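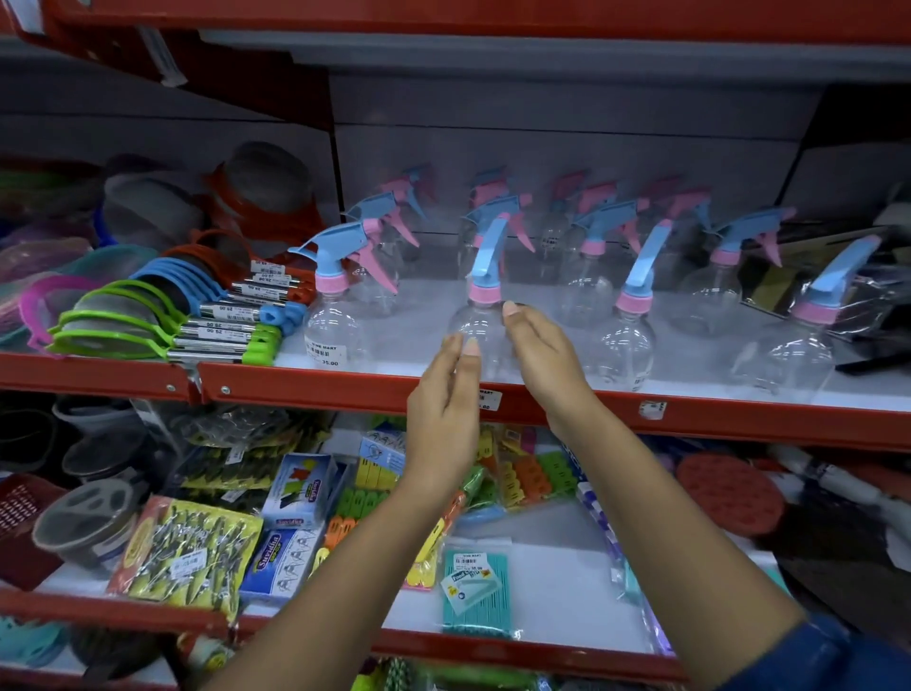 Photo: Ismail / Plomo. Trigger spray bottles and mesh strainers on a store shelf. Free for editorial use with credit.

FOR IMMEDIATE RELEASE

Plomo puts out free guide to the household aisle - spray bottles, strainers and the rest of the small stuff

UNDATDALE - Plomo, the Undatdale home goods advice service, has published a free printed guide to buying everyday kitchen and cleaning items, written for people setting up a first home or starting over in a new one. It is called The Berthorpe List. Copies are available now from the Plomo office on Berthorpe Street and from neighborhood stores that have asked for a stack.

The guide runs to 40 pages, pocket size, stapled. First print run of 2000. It covers the things that hang on a peg or sit on a shelf near the back of the store and get picked up in a rush: trigger sprayers, sieves and strainers, dish brushes, funnels, food tubs, clothespins, sink plugs, cloths, jar openers.

"People plan the couch for months and then buy the whole kitchen in one go on the way home from picking up the keys," said Heriberto Trujillo, who runs Plomo. "They come back to us later with a drawer full of things that don't fit the sink, don't fit the pan, leak down your wrist. Small money each time. Adds up though."

What's in it

Each item gets one page. What it's for, what size to get, what to check with your hands before you pay, how to clean it, when to throw it out. Prices are left out. They change too quickly and they vary from store to store, so there is a blank line on every page where you can pencil in what you paid.

The longest entry is on the empty trigger spray bottle, which was also the item Plomo got the most questions on. Readers are told to:

Squeeze the trigger all the way in the store. It should come back by itself.

Unscrew the collar and screw it on again. If it crosses the thread in the aisle it will do it at home too.

Look at the tube. It should reach the bottom of the bottle, or close to it.

Hold it the way you would use it. A round body is comfortable for some people and hard to grip for others, especially with a wet hand.

Pick a see-through bottle if you can. You can tell at a glance how much is left, and whether the mix has gone cloudy.

Buy a different color for each job, or put tape on them. Plant water and bathroom cleaner should never be in look-alike bottles.

The entry also has a page-width warning, boxed, on mixing cleaning products. Never put bleach in a bottle with vinegar, ammonia or any other cleaner. Never refill a bottle that held one product with a different one. Label everything, including plain water. Keep all of it up high if there are children or pets in the home.

Strainers come next. The guide suggests two for a small kitchen - a fine mesh one for tea, flour and rinsing rice, and a wider one that can take a portion of pasta. Press the mesh gently with a thumb before buying. It should give a little and go back. Run a finger around the rim, where the mesh meets the edge, and feel for loose wire ends. Check the handle where it joins, that is where cheap ones bend first. And hold it across a bowl about the size of yours at home, if the store has one on the shelf nearby.

On cleaning: rinse right after use, from the back side of the mesh. Dried starch is the main reason strainers get thrown away early, and an old toothbrush gets most of it out. Plastic rims should be kept well away from the burner. There is a short note on rim color too. Same approach as the bottles - one color for food, another for things like craft paint or potting soil, if you do that kind of thing in your kitchen.

How it was put together

Plomo started collecting questions at its help desk last winter. Visitors were asked which small household purchase they regretted and what they wished they'd known. More than 600 cards came back, some in pencil, some with drawings. One had a broken sprayer taped to it. Staff sorted the cards by item and used them to decide what made it into the guide and what was left out.

Left out, for the record: knives, electrical goods, non-stick pans. Those need more room than one page and there is decent advice around already. Trujillo says a second booklet on pans is possible but no promises.

Six items got cut at proof stage for space. The egg slicer was the most argued over.

"I wanted it in," Trujillo said. "I lost. It's one job, it takes up half a drawer, the cards were pretty clear on that. My mother used hers on mushrooms and I still think that's a good point, but ok."

Shelf height, labels and taking your time

A short section at the front deals with the shelf itself. It came out of the cards as well - a lot of people said they grabbed the nearest one and left. The guide asks shoppers to slow down for a minute. Pick the item up with both hands. Look behind the front row, the ones in back may be a different color or size. Check that the sticker on the item matches the label on the edge of the shelf, and ask at the register if it dosen't. Put things back standing up so the next person can see them.

There's also a request on behalf of store workers, who read the drafts. Please don't test sprayers on the cardboard packages next to them. Please hang strainers back by the handle if they came off a hook, or lay them all the same way around if they came off a shelf. Tangled mesh snags and then no one wants to buy it.

And if an item is out of reach, ask. Shelving tips. Don't stand on the bottom ledge.

The starter list

The center pages pull out to make a single shopping list that can be folded into a wallet. It is split by the week, so the cost is spread a bit. Week one is the things you need the first night: dish cloths, dish soap, a sponge, a sink plug, a trash can, one pot, a wooden spoon, a can opener. Week two, strainers, a funnel, tubs with lids, a spray bottle for the counters. Week three and after is everything else, and the advice there is to wait until you have missed a thing twice before buying it.

The back of the pull-out has a table for measuring. Sink drain, inside of the cupboard, depth of the drawer, width of the biggest pan. Fill that in before heading out. Plomo says the drawer measurment is the one people forget, and long handles are the reason they come back.

Getting a copy

The Berthorpe List is free. One per household please, while the first run lasts. Copies can be picked up from the front counter of the Plomo office in Undatdale, mornings only. Stores, schools, landlords and housing offices can ask for a box. There's no charge for the box but someone has to come get it, we can't deliver.

A large print version is being prepared and should be ready in December. A text-only version can be sent by email on request.

Corrections are welcome. If you try something in the guide and it doesn't work in your kitchen, write it on the card inside the back cover and drop it in or mail it. Cards go toward the next printing. Drawings fine. Please don't tape things to them.

Help desk sessions

Plomo is also running short drop-in sessions at the office through December for anyone who wants to go over the list with a person. Bring your measurements, bring a photo of the cupboard under the sink. Bring the strainer that fell apart, staff would like to see where it went. No sign-up. Sessions start at 10 a.m. and last until people have gone, usually before noon.

Topics so far: what to keep under the sink and what not to, refilling and labeling spray bottles, storing strainers so the mesh stays in shape, drying cloths in a kitchen without a window. Suggestions for others can be left at the counter.

About Plomo

Plomo is a household advice service based in Undatdale. It gives free, practical help on buying, looking after and repairing ordinary things used at home. It does not sell products and does not take payment from stores or manufacturers for mentioning them. Products shown in photographs are not recommendations.

Media contact

Heriberto Trujillo, Plomo, Berthorpe Street, Undatdale. Interviews by phone preferred, mornings best. Review copies of The Berthorpe List on request, and single pages may be reprinted with credit to Plomo. Please keep the mixing warning with the spray bottle page if you use it.

- END -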